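About Zosetside Textile Care

Zosetside is a contract laundry and linen testing company with two sites, Junby and Malau.

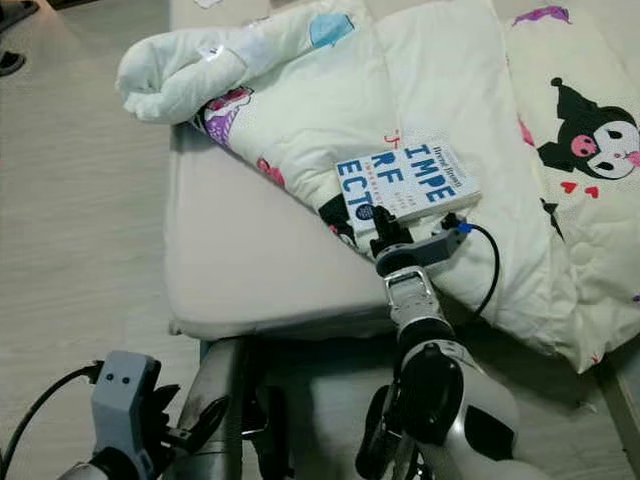 What does Zosetside do?

Zosetside washes, dries, inspects and repairs bedding for residential schools, guest houses and small clinics, and it tests new bedding fabrics for shrinkage and color loss before a customer places a bulk order.

Capacity

The Junby plant processes 4,000 pieces per working day on a single shift. A piece is one sheet, one pillowcase, one duvet cover or one quilt. Blankets over 6 lb are logged separately and go through the two open-pocket machines at the north end of the building. Malau handles repairs and all test work. It has no tunnel washer and does not take walk-in items.

History

The company started as the linen room of the Deschamps boarding school, which did its own washing until the boiler was condemned. Gun-woo Ko, then the school's maintenance engineer, leased the Junby building, moved the usable machines over and kept the school as the first account. The school is still a customer - its linen goes out on the early truck.

Testing at Malau was added after a run of printed quilt covers lost color in the third wash and the supplier asked for evidence. The first test bench was one domestic front-loader and a light box. There are now six front-loaders, a conditioning room held at 68 °F and 65 percent relative humidity, and a tumble pilling tester.

Test method

Samples are marked with a 10-inch square, conditioned overnight, washed, dried flat or tumbled as the care label directs, and measured again. Shrinkage is reported separately for warp and weft. Color change is graded against a gray scale by two people working independently; if the grades differ by more than half a step, a third person grades the sample. Each report lists the detergent lot and the water hardness on the day of the test.

Our archive holds 1,667 completed reports. Customers may request any report on a fabric they have bought from us or sent to us.

Staff and accounts

We employ 87 people and serve 132 accounts. Gun-woo Ko remains managing director. Each account has one named contact, who also handles damage claims. Claims must reach us within 10 working days of delivery, with the bag tag number.

Closures

Both sites close for boiler inspection during the first full week of May. Collections for that week are moved forward - see your account schedule.

Page last revised December 29, 2023.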